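Subject: Re: [urthorpe-kitchen] Containers, lids and the bottom drawer
From: list member, second floor
To: urthorpe-kitchen

On Monday a member of the list wrote:

> Hi all,
>
> I have been putting my lunch in the same clip-lid containers for years
> and would like some advice before I throw out the lot. Three questions.
>
> First, the lids and rims have gone yellow. They were more or less
> clear when I bought them. I have tried dish soap and hot water and it
> makes no difference. Is it dirt, or is it the plastic?
>
> Second, the bottom drawer in the Urthorpe kitchen is full again. I
> tried to match lids to bases last week and gave up. Is there any
> objection to a clean-out, and where would the leftovers go?
>
> Third, I am thinking of moving to glass. Is it worth the weight? I
> come in on the bus and already carry a laptop.
>
> Thanks in advance, and sorry if this has been covered. I searched the
> archive for "lids" and got mostly jam.

It has been covered in bits, but not for a while, so I'll go through it in order. I looked after the drawer at the Brinar office before we moved here and have probably washed more of these than is reasonable.

On the yellowing. There are two different things that both get called yellow. One is staining, from curry, tomato and so on, which sits mostly on the inside and follows the level the food came up to. The other is the plastic changing colour with age, sunlight and hot dishwasher cycles. That sort tends to be even and shows most where the material is thickest, at the rim, corners and clips. Some are also sold tinted, which confuses things further. If you still have one you bought at the same time and never used much, put the two side by side on something white, near a window. The colour is much easier to judge that way than under the light over the sink.

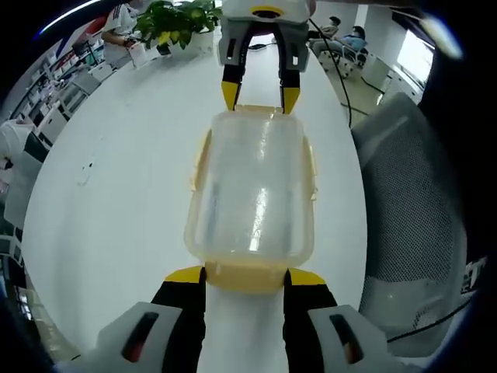
Staining can be reduced. Ageing can't, or not by anything I'd want near food. For stains I make a paste of bicarb soda and a little water, leave it on for a couple of hours, rinse, and then put the container out in the sun for an afternoon. Tomato fades quite well this way. Turmeric fades a bit. Where the colour is strongest along the edge, as on the long one with the mustard band at the end of its rim, I'd leave the paste alone and look at the condition of the plastic instead. Cloudy walls are no problem for dry things such as crackers or cut carrots. If you can feel roughness or fine cracks with a fingernail, stop using it for food and keep screws in it.

Check the seal separately. On the ones with a removable seal, ease it out with the handle of a teaspoon, never a knife, and wash the groove with an old toothbrush. Most of the smell people complain about is in that groove. Let the seal and the lid dry apart overnight before you put them back together. I have had the same Egilsson set since well before the move and replaced the seals once. The replacements came in a bag with no sizes marked, so take an old one out first and lay it on top of the new one to compare. They stretch a little, and it is easy to talk yourself into the wrong one.

On the drawer. No objection from me, and nobody objected in November when I did it last. What worked then was to put a note on the fridge a week ahead, and then on the day take everything out and put a lid on every base that has one. Do it on a big table. The kitchen bench is too narrow and you end up stacking, and once you stack you lose track of what you have already tried. Pairs go on one side, bases without lids in the middle, lids without bases at the other end. Start with the rectangular ones, they are the bulk of it. Round ones can wait until the end.

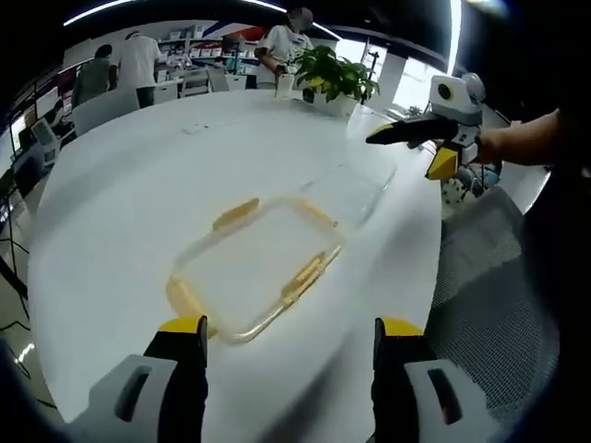
Last time we finished with 88 matched pairs from the two floors, which was more than anyone expected and explains why the drawer wouldn't shut. Anything with a name on it went back to its owner. The unnamed pairs went into the 110 litre tub by the stairs with a "take one" sign, and by the end of the following week the tub was nearly down to the odd lids. I'd do the same again. Two things I would change: put the sign at eye level, and leave a roll of masking tape and a marker in the tub so people label what they take before it goes straight back into the drawer without a name.

For the orphans, keep the bases and get rid of the lids. A base with no lid will still hold cutlery, tea bags, sugar sachets or pegs. A lid with no base is good for nothing except perhaps under a pot plant. Check the number on the underside before putting anything in the yellow-top bin, and take out the rubber seals, which have to go in general waste. Glass bases should not go in with bottles and jars. Ovenproof glass is made differently from bottle glass and the recycler doesn't want it. If it's chipped, wrap it in newspaper and put it in the general bin.

While the drawer is out, vacuum the runners. There was rice in them.

On storing them afterwards, I know some people like to keep lids clipped on. It takes about twice the room and the boxes smell stale when you open them. Nest the bases by size, largest at the bottom, and stand the lids on edge beside them in one of the orphan bases. A long rectangular one is the right shape for this. If you must keep a lid on, leave the clips undone.
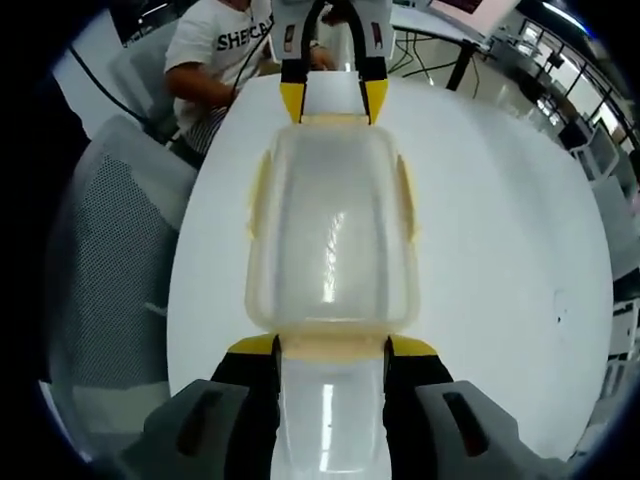
Can the clip-lid ones go in the microwave with the lid on?

Undo all the clips and rest the lid on top loosely, or take it off altogether and cover the food with a piece of paper towel. With the clips shut the steam has nowhere to go, and you will either bend the lid or have soup on the ceiling of the microwave. Look for the microwave mark on the base as well as on the lid. On my Plonov ones the base is marked and the lid isn't, so the lid stays out.

On glass. I have gone half and half. Glass doesn't hold a smell, it doesn't stain, and you can go from the fridge to the plate without thinking about what was in it last. Against that, it's heavy, and most glass ones still have a plastic lid, so you have the same seals and clips to look after as before. They can yellow in the same way. My 400 mL glass one is a decent size for soup or leftovers and I don't notice it in my bag. The next size up I do notice, and I leave that one at work and fill it from a plastic one when I get in. For the bus with a laptop I'd buy one small glass container, try it for a fortnight, and keep the plastic ones for sandwiches and fruit.

Don't put a glass one from the freezer directly under hot water. I have lost one that way. It didn't shatter, it just had a line right across the bottom when I picked it up.

If you want a hand with the drawer I can do any afternoon after 3 except Monday. I have the tape and a marker already. Could whoever borrowed the label maker from the second floor please bring it back to the shelf over the kettle.

Regards,
second floor, end desk

--
urthorpe-kitchen mailing list
Please trim quoted text when replying. Jam questions are welcome but put JAM in the subject line.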